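Inicio Porterías Redes Entrenamiento Marcaje Contacto

Categoría: Fútbol > Equipamiento de campo > Redes para portería

Red para portería de fútbol 11 Grisier 131 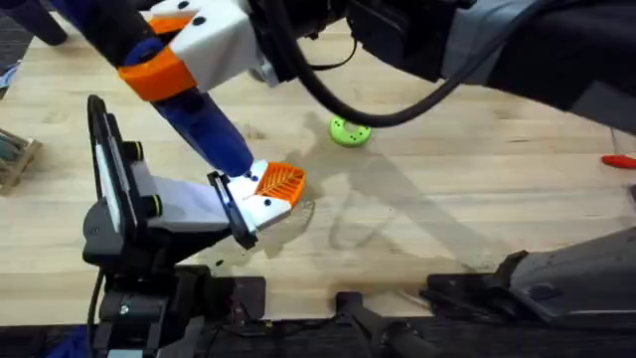
La Grisier 131 es una red de malla cuadrada para porterías reglamentarias de 7,32 x 2,44 m, tanto fijas como trasladables. Se vende por pareja, es decir, un pedido equipa un campo completo. Sustituye al modelo anterior, que tenía el mismo hilo pero venía sin refuerzo en las esquinas superiores.

El hilo es de polipropileno sin nudos, tratado contra los rayos ultravioleta. Al no llevar nudos, el balón resbala mejor por el fondo y la red roza menos contra los tensores. El cordón perimetral va cosido a la malla en todo el contorno y sale por las cuatro esquinas con un cabo libre para el amarre.

Características

Medida de boca: 7,32 x 2,44 m
Fondo superior: 2 m
Fondo inferior: 2 m
Malla: cuadrada, 100 mm
Material: polipropileno de alta tenacidad, sin nudos
Colores: blanco, verde, blanco y azul a franjas
Esquinas superiores: con doble refuerzo
Referencia blanco: GR-131
Referencia verde: GR-131V
Unidad de venta: pareja

Montaje

La red se puede colgar con los ganchos que ya tenga el larguero o con los clips Stindier, que se venden aparte en bolsas de 30 unidades. Para una portería con carril continuo conviene usar clips; con ganchos soldados no hacen falta. Una bolsa no alcanza para una portería completa, de modo que para la pareja recomendamos consultar antes la separación del carril.

Empiece siempre por las dos escuadras y vaya hacia el centro del larguero. Después se fijan los postes de arriba abajo y se deja para el final la base. Si la portería lleva arquillos, el cordón superior debe pasar por encima y no por dentro. En porterías con tensores traseros, la tensión se da desde los postes de atrás y sin apretar del todo: una red demasiado tirante devuelve el balón al área y da lugar a discusiones sobre si ha entrado.

La base puede sujetarse con piquetas en hierba natural o con barra de lastre en césped artificial. La barra Vuorinen, de acero galvanizado, encaja con este fondo sin cortar ni añadir tramos. No recomendamos sacos de arena, porque deforman la malla inferior.

Conservación

La red puede quedarse montada toda la temporada. En instalaciones cercanas al mar aconsejamos enjuagarla con agua dulce de vez en cuando y revisar los clips. No usar lejía. Para guardarla, dejar que se seque colgada y plegarla a lo ancho — enrollada se enreda y luego cuesta encontrar las esquinas.

Los cortes pequeños se reparan con hilo del mismo grosor. Servimos bobinas de reparación en blanco y verde. En la red a franjas el hilo azul se pide por encargo.

Otras medidas

Para fútbol 7 está la Grisier 100, con el mismo hilo y fondo reducido. La Gellen 224 es la opción de malla hexagonal, algo más pesada y pensada para porterías de estadio con postes traseros independientes. Los cabos de amarre no son intercambiables entre los dos modelos. También fabricamos a medida para porterías antiguas con fondos irregulares; en ese caso hay que enviar las cotas de boca, fondo superior, fondo inferior y altura trasera.

Plazos y devoluciones

El color blanco se sirve desde almacén. El verde y las franjas dependen de existencias, sobre todo en agosto, cuando los clubes preparan la temporada. Los pedidos recibidos antes de las 13:00 salen en el mismo día laborable. Se admiten devoluciones de redes sin montar y con la brida de origen. Las redes a medida no tienen devolución salvo defecto de fabricación.

Productos relacionados

Red fútbol 7 Grisier 100
Red hexagonal Gellen 224
Clips Stindier para carril, bolsa de 30
Barra de lastre Vuorinen
Bobina de hilo para reparación
Piquetas de acero para hierba natural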